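Starting a thread on the gripper comparison, as promised to Malcolm Horrocks and the three people who asked at Wellusow. It covers two sets of fingers, one arm, one controller. I'll add to it as I get through the logs. June 2019

1/ Gripper A is the Trindico parallel unit with the stock fingers. Gripper B is the same Trindico body with the tapered fingers Deividas Jõgi drew in February. Same stroke, same firmware. Only the fingers change, so any difference should come from them.

2/ Controller is the Huttunen box we already had. Position loop on the arm, current limit on the gripper. I did not touch the gains between sets. Closing speed is fixed, and the force limit is the vendor default for both.

3/ The task is short. Small white block, shallow green dish, gray mat taped to the table. Pick the block, lift, hold, put it back in the dish. 900 cycles per finger set, in batches of 100, with a re-home between batches.

4/ Tapered fingers over the dish. The clearance that matters is between the tips and the rim. The stock fingers are wider at the end and have to come down a lot closer to the center line. 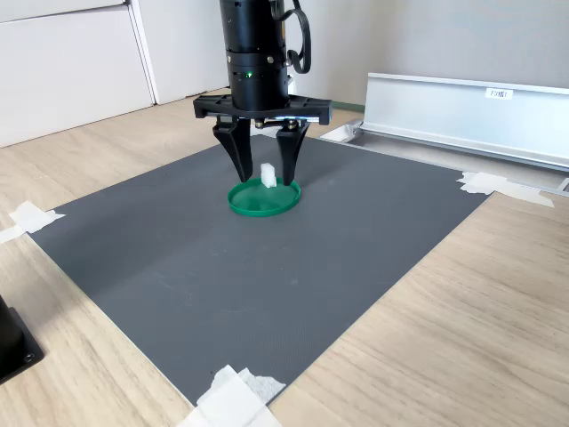
5/ Approach height. I started with the height Pauline Heywood used on her Destley rig and it was too low for the dish. The rim is raised, and a wide tip lands on it if the yaw is off by a small amount. Raised the approach, then came straight down for the last part of the move. Slower, but the rim contacts stopped showing up in the current trace.

6/ Stock fingers: most failures were rim contacts, nearly all in the first two batches before the height change. I threw those batches out and ran them again. The 900 I'm reporting are all at the new height.

7/ Tapered fingers: fewer rim contacts, more slips. There is less contact area near the tip, so a block that is slightly rotated tends to turn when the fingers close. You can see it as a small step in finger position after the current has already risen.

8/ Question from Sunil Munshi: why not raise the force limit on the tapered set? I could. Then I'd be comparing two force settings as well as two shapes. It goes on the list as a separate run.

9/ Cameras. One looks at the gripper from in front, the other is a fisheye. The front view is better for judging tip height against the rim. The fisheye is better for lateral offset, once you undistort it. Raw, the edges of the mat bow outward and any distance you read off near the rim of the circle is wrong.
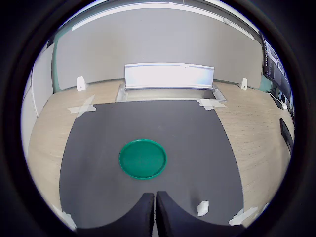 I calibrated the fisheye with a printed grid at table height only. Anything above the table plane picks up a parallax error, and the fingertips are above it for most of the move. I correct for that using the arm's reported height. It works near the middle of the view and gets worse toward the sides.

10/ Exposure is locked on both cameras. With auto exposure the white block kept washing out, and the block detector lost its corners. Locked, the dish is a bit dark on one side but the green still segments without trouble.

11/ Log count after cleaning is 1733 usable cycles out of the two sets together. The rest were dropped for timestamp gaps between the fisheye and the controller. Jordan Wainwright thinks the gaps are a USB bandwidth problem. I have moved that camera to its own port and will see if they come back.

12/ For now I'm leaving the tapered fingers on. Slips are easier to catch in software than a tip on the rim, where the arm has to stop and back off. If your parts sit on a flat surface with nothing around them, I'd stay with the stock set.

13/ Next is a thin rubber pad on the tapered tips. Deividas has the drawing. If anyone has run pads on the Trindico body, tell me what glue you used, mine peeled at the corner.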